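Grurnard Confirm Fixture Changes for Second Half of Regional League Season

Search this site Enter keyword Go

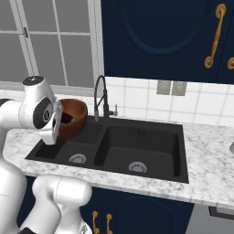 Grurnard Football Club has confirmed revised arrangements for its remaining home fixtures in the Regional League, following the league's approval of a new match schedule in February. The changes affect kick-off times, ticket allocation and the order of two away matches.

The home match against Canen moves to Wednesday evening, with kick-off at 7.45pm. Turnstiles will open at 6.30pm. The visiting club has been allocated 273 seats in the north stand, with a further block of standing places to be released if the first allocation is sold before noon on the day of the match.

The away match at Acuña, which had been listed as the final fixture of the season, will now be played before the trip to Fondo. Tickets already bought for either match remain valid and do not need to be exchanged. Supporters unable to attend on the new date may apply for a refund through the ticket office up to 48 hours before kick-off.

Ground capacity for the remainder of the season is set at 4,000. The figure takes account of the closure of the lower rows at the east end, where drainage work is continuing behind the goal. Season ticket holders in those rows have been moved to equivalent seats in the main stand and will receive a new seat number by post. The average home attendance so far is 2,070.

Playing conditions have also been reviewed. The pitch was inspected by the league's ground assessor and passed without restriction. Training has been moved to the secondary pitch for the rest of the season to reduce wear on the centre circle and both penalty areas.

Tamer Harb, head of football operations at Grurnard, said: "The revised schedule gives the squad one midweek match in each of the next three weeks. Recovery sessions will be held on the morning after each match - the full squad will train together only once between fixtures. We do not expect to change the size of the squad."

Harb added that two defenders are still in rehabilitation and will not be considered for the Canen match. Both are due to be reassessed before the squad travels to Acuña.

Coach travel to Fondo is available for 152 supporters. Places are sold in order of application and must be paid for at the time of booking. Coaches leave from the main car park at 2.15pm and return directly after the final whistle.

Tickets for the Canen match are on sale now at the club ticket office, in person or by telephone. Cash will not be accepted at the turnstiles.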